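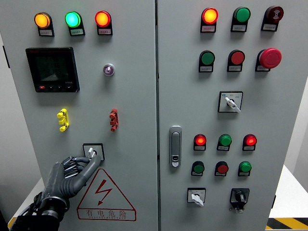

I have worked in the switch room at Hilthorpe for 15 years, and since March I have shared the job with a machine. We call it Chae, which was the name on the crate.

Chae does the routine switching. It goes to a cabinet, takes hold of the selector handle and turns it, then moves to the next one on the sheet. Before it came, two of us did that by hand every shift, in gloves and face shield, with a third person reading out the steps. There are 120 cabinets on the site and I knew most of them by their stiff handles.

Now I sit at a desk next door with the sheet on one screen and Chae's view on the other. I confirm each step before it moves. If a lamp shows something I don't expect, I stop it and ring Fandon, the firm that looks after the software. They are quick to answer in the mornings and slower after four.

The good part is plain enough. I am not standing in front of live gear at three in the morning when I am tired. My knees are better for it too. The panels didn't have to be changed – it uses the same handles we do.

The other part is harder to put down. We were a crew of eight and now there are five. The 3 who left took jobs at Pronodent, all on days, and they seem happy there. But the shift is quieter, and the new starter has only ever switched a cabinet on the training board. I learned by feel, and I don't know how you teach that from a chair.

I asked for one shift a month where we do the rounds ourselves, with Chae parked. Management said yes to a trial. The first one took us most of the night and we were slow – two of us had to look up the order for isolating the pump feeders. The next is down for the end of the month, and I've put the new starter on it.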